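Maroon paint going dull along the bottom - wash, clay or leave it?

Rever Owners Board > Paint, Trim and Wheels

plumcrazy_60
Joined: October

Hi all! Bought my first older car this summer, dark maroon (it goes nearly plum in some light, which is half the reason I wanted it) and I'm in love with the color. What I'm not in love with is the lower part of the doors and behind the wheels. I wash it every Sunday and by the middle of the week it looks flat again. I park on the street, no garage. Is this just dust or is the clear coat on its way out? I've been looking at the Suton clay kit but I'm scared of making it worse.

hubcap_hank19
Dust until proven otherwise. Wipe a patch the size of your hand with a damp microfiber and look at it in the sun. If it shines, save your money.

mossyfender
Not so fast, Hank. Mine looked fine damp and went chalky as soon as it dried, and that was clear coat. Let it dry all the way before you decide anything. And please don't clay a gritty panel! Rinse from the bottom up first, then wash, then clay if it still feels rough.

hubcap_hank19
Bottom up? I've been doing top down since before you could drive and my paint is fine.

mossyfender
Pre-rinse bottom up, wash top down. We've had this argument 4 times now lol

plumcrazy_60
OK, this is what dark red does on a bright day. Look along the bottom edge near the wheel arch, the shine sort of gives up there. Higher up you still get the light streaks.
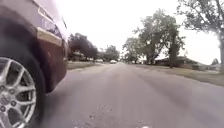 Re: Maroon paint going dull along the bottom

gravelroad104
Look at the road before you look at the paint. All those little pale chips lying around are what your tires throw at the lower body. I'd put mud flaps on before I spent a dime on polish. I have the Hanrahan ones, ugly but they work.

hubcap_hank19
Still says dust to me. Nice wheels by the way, those thin paired spokes must be a pain to clean.

plumcrazy_60
They are!! I use an old paintbrush and it takes forever.

mossyfender
Can't call clear coat from a photo, so do the dry test. If it's only dust, a spray sealant after each wash helps a lot. I like the Zurnmont one - smells awful, lasts fine.

plumcrazy_60
Will do the damp patch tonight and check it again in the morning when it's dry. Mud flaps are going on the list too, sorry Hank.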